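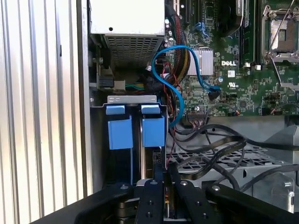
Jirkmont デスクトップ分解キット ギャラリー

Rolari製アーム向けの後付けグリッパーとソフト一式を、Jirkmontは「中古PCの解体をそのまま任せられる」と宣伝している。9月に試用契約を結び、手元の作業台で使ってきた。掲載にあたってメーカーから金銭は受け取っていない。機材は返却予定。

写真は1枚、あとは気になった点のメモになる。カタログの写真はどれも空のケースに部品がひとつという構図なので、ケーブルが残ったままの筐体を選んだ。

デルのタワー型、側板の内側
手首側のカメラから。平行に並んだ細い指先の向こうに、青いSATAケーブルが大きく輪を描いている。カタログの「障害物のない作業空間」という前提は、この時点でかなり怪しい。

青いラッチ
ドライブケージには青い樹脂のラッチが二つ並ぶ。製品ページは「色で認識しやすい部品は初日から扱える」と書くが、同じ筐体の中でケーブルも青い。色を手がかりにするなら、まずそこを区別してもらわないと困る。説明書にはラッチの話もケーブルの話も出てこない。

編組スリーブの電源ケーブル
黒と赤系の編組をかぶった束が縦に通っている。柔らかいものをどけてから奥へ進む動作は、標準の動作ライブラリに入っていない。別売の「ケーブル退避パック」を買えということらしい。試用版には付いてこなかったので、評価はできない。

基板とCPUソケット
緑の基板の右上にあるソケットは空で、固定レバーが斜めに伸びている。Jirkmontの対応表ではソケット周辺が「対応」、脚注で「CPU取り外し済みの場合」となる。一番神経を使う工程が脚注で消えているわけで、対応と呼ぶのは無理がある。

下側の平たいケーブル
黒い平型ケーブルが、四角い穴の並んだ金属トレイの上で曲がりくねっている。指先をここへ入れるときの進入角度は自分で教示するしかなく、画面の操作も親切とは言いがたい。角度の値を打ち込む欄が三つの画面に分かれている。

グリッパー本体
つや消しの黒いプレートを銀色のねじで留めた構成。ねじの頭が表に出ているので、プレートの交換に迷うことはなさそうだ。この点は素直に評価したい。ただし交換用の指先は2本1組でしか売られておらず、片方だけ傷めても両方買うことになる。

カタログの数字について
「4,000台の解体データで学習」とあるが、機種の内訳は公開されていない。問い合わせへの返信には「9機種を中心に」とだけあった。保守契約の最低台数は月200台で、うちのような小さな作業場には縁のない数字だ。月20台の小口プランは「検討中」とのこと。

比較候補
Fagundesの同種キットは動作ライブラリが少ないぶん、できない工程を一覧で出している。買う側としてはこちらのほうが話が早い。販売店のCalportでは両方の貸出機を扱っている。Jirkmontを借りるなら、ケース内の配線を外さない状態での実演を頼んだほうがいい。店頭のデモ機は配線がきれいに抜いてあった。

現時点の判断
購入は見送り。ケーブル退避パックの試用が認められたら、同じ型の筐体でもう一度見る。

最終更新:2025年12月17日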